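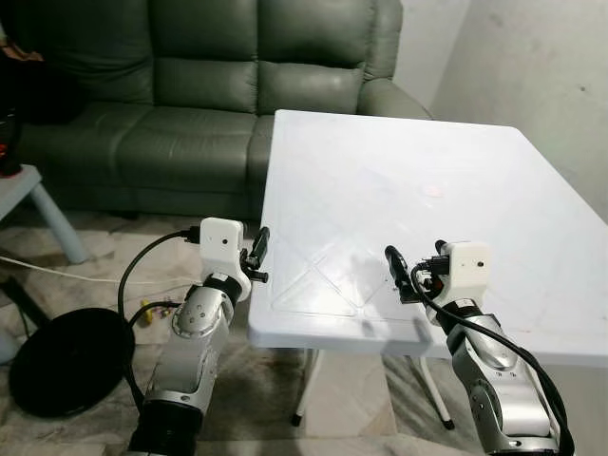 Print this page | E-mail this page

Speaker notes: the Costilent two-arm kit, plain talk for first-time buyers

Good morning, everyone, and thanks for coming out so early. I've had the kit on loan from Bremel since January, so I'll tell you how we've got on, the good and the grumbly.

(Pause, let the back row sit down.)

You get two arms, a gripper on each, and a camera up by each gripper. Setup took me 40 minutes, and a fair bit of that was cables. Do give them plenty of slack, or the wrist will tug.
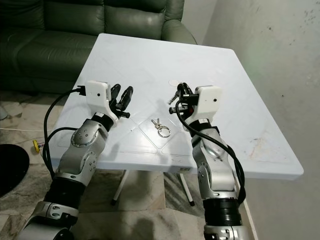

Keys are my favourite test, being thin, shiny and a real nuisance to pick up. Over the loan I logged 147 tries with small metal things, and I've brought the log along if you'd like a look at the colour coding (my own, sorry!). Go slowly at first. The training plan has 16 short lessons and I'd do every one.

Ask about price at the end. Service is $400 a year.

Related items
Mughal gripper pads: care and cleaning
Biseck table mounts, a second look

Contact us | Copyright, all rights reserved | Back to top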